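Workshop notebook, Trarov, long table
Aug 5, 2019
Continues from page 176

Baskets again. Marin asked me to write more fully than last time, because he could not follow my notes when he wanted to repeat the packing, and I agree they were too short. So I write in whole sentences today.

The question is still the same one from April. If a household has two baskets for bringing things in from the car, one for the food and one for everything else, what goes wrong? In Brostent we wrote that "the division is obvious". After this morning I would like to remove that sentence. It is obvious for an orange. It is less obvious for a can of drink when the food basket is already full of soft things, and it is not obvious at all for the small things that have no good place in a kitchen.

The baskets are the light wicker ones with the brown handles. I still do not know if the handles are real leather, and Sizwe says it does not matter as long as they hold. I measured the inner length at the bottom and got 40 cm. The top is wider, I did not write down how much. The wicker has a little spring in it, so a tall thing that leans on the side wall pushes the wall out and then comes back. This is good for thin boxes and bad for bottles.

Order of packing, household side. I put the pot first and the small saucepan inside the pot. The long handle of the saucepan decides everything else. If it points to the middle of the basket, you lose the space under it, and if it points outside, somebody catches it with a sleeve. I turned it toward the left and then filled around it. The towel I fold and put in a front corner, where it also stops the pot from walking. The spray bottle I lay down. I know Marin prefers it standing, but standing it falls on the first step, and then the trigger is under the pot.

The brush is my problem. It is light and it wants to stand, with the bristles down, and so it stands, but then it leans on the box next to it and they go over together. I tried it across the top, over the pot. Looks tidy, but then you must take it off each time you want something else. For now it stands.

Food side. Cabbage is the large thing and I place it before the fruit. The bread must come late. I have crushed enough bread in this project. The jar I put near the front, where the wall is stiff, with the bread next to it, and I am not fully happy with this pair because a jar is hard and a loaf is soft. Engelbert would put the towel between them, but the towel is household. We had a long discussion about this, and it is the kind of discussion that I like in the morning and not in the afternoon. 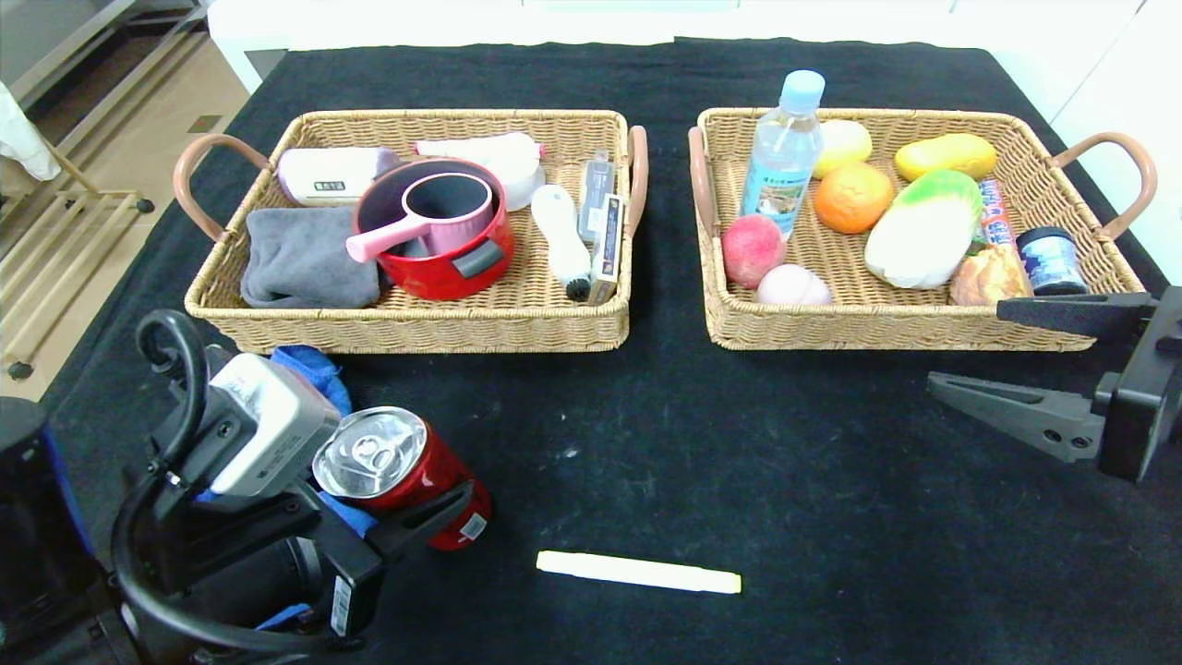

Fruit goes in by softness. Mango and orange can take some pressure, the peach cannot. I put the peach in front, where I can see it and nobody drops something on it by accident. The water bottle is a good wall for the fruit, better than I expected, but only when it is full. Sizwe drank from one last time and afterwards it was too light and moved with every turn of the basket. Please do not drink from the test bottle. There is a shelf with other bottles.

Weight. I did not weigh each thing separately today, only by hand feeling, so take this as an opinion. The household basket feels heavier on the side of the pot, and the person carrying it will tilt it. With both handles used this is fine. With one handle, which is how people really carry when they need to open a door, it is not fine. I carried it from the long table to the door and back with one handle, and the brush fell. Then I moved the pot nearer to the center and carried again, and the brush stayed. One try each, so it is not a result, only a note.

Washing of the tabletop. We have the black cover on the table because the light baskets are easier to see on it, and because Zlatko does not want scratches on the table under it. But black shows every crumb. There is flour or dust or chalk in the surface and it does not come off with a dry cloth. A damp cloth makes it look clean for some minutes, and when it dries the pale marks are there again. I think some of them are scuffs and not dirt, in which case I can stop rubbing. Krasniqi sells a cover in dark gray and I asked for a price.

To ask Marin before the next session:
- may the towel travel in the food basket if it is clean
- is the drink can food (I say yes)
- who took the second cutting board
- can we have a bread that is not sliced

About the drink can. Two people in the room had two answers. Zlatko said that the can goes with the food, since you drink it. Sizwe said that at his home the cans go to the cellar together with the cleaning things and so they would go in the household basket, because the basket is for the place where you unpack it and not for what the thing is. I find this a better argument than mine. If we take it seriously, then our two lists must be written again by room and not by kind. I am not going to do it this week, but I wanted it to be on paper that Sizwe said it.

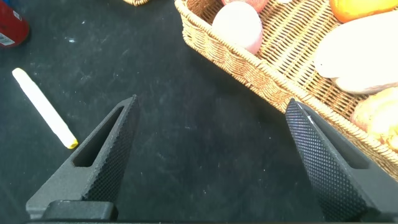

Bujar Matić
Workshop notebook, basket table

Small things, then. I leave them outside at the beginning, on the table, and I pack them at the end when I know where the gaps are. This is against the written procedure from Trurkau, where small things go in first, at the bottom. I tried the Trurkau way twice in April and both times I had to empty the basket again to find them. A thin stick of any type (chalk, marker, candle) goes through the weave at the bottom if it comes to the right angle. Maybe the baskets in Trurkau have a closer weave. I should ask, they answer letters quickly.

What I would like is a small bag or a flat box which lives in the household basket, at the short end near the handle. Everything that is thinner than a thumb goes there. Engelbert has offered to sew one. He offered it also in April, so I write it here – as a friendly reminder.

Round things have a different trouble. An orange or a can that is put down on the table outside the basket will roll if the cover has a fold under it. Standing the can up is enough. For the fruit I pull the cover flat before I start, and I check the corner near the window, where it always has a wave.

Time. From all things on the table to both baskets packed, the whole morning session was 75 minutes, but this includes the discussion about the towel and two full unpackings. The packing alone is short. I will use the kitchen clock next time and write the start and the end for each basket, as Marin does. He is right that without this we can not compare with anybody.

Unpacking. I nearly forgot this part and it is the part that people do when they are tired. From the food basket the bread comes out first, then the fruit, and the cabbage stays until the end, when the basket is light and wants to tip if you pull. Hold the basket with the other hand. From the household basket I always want the pot first, because it is in the middle and it is red and the eye goes there, but if you lift it with the saucepan inside, the long handle takes the spray bottle with it. Saucepan first, pot after. I made this mistake two times although I knew it.

Condition of the baskets after the morning: no broken canes that I could find. One end is loose on the inside of the rim and scratches the finger. I put a bit of tape on it, which is ugly, and Zlatko has the right glue at home. The basket which we use for food has a smell of peach that I do not mind.

Changes I made in the list on the wall:
- "fruit" is now "hard fruit" and "soft fruit"
- the brush is moved after the pot
- "cleaning" is now "cleaning, lying down" for anything with a trigger
- I crossed out "obvious"

For tomorrow I need a fresh loaf, and the peach must be replaced if it does not look good in the morning. The cabbage can do one more day in the cold room. Whoever is last, please put the two baskets on the high shelf and not one inside the other – they stick, and when you pull them apart it is the handles that suffer.

Marin, if you read this before me, the price from Krasniqi will come to your address and not mine. Dark gray, same size as the black one.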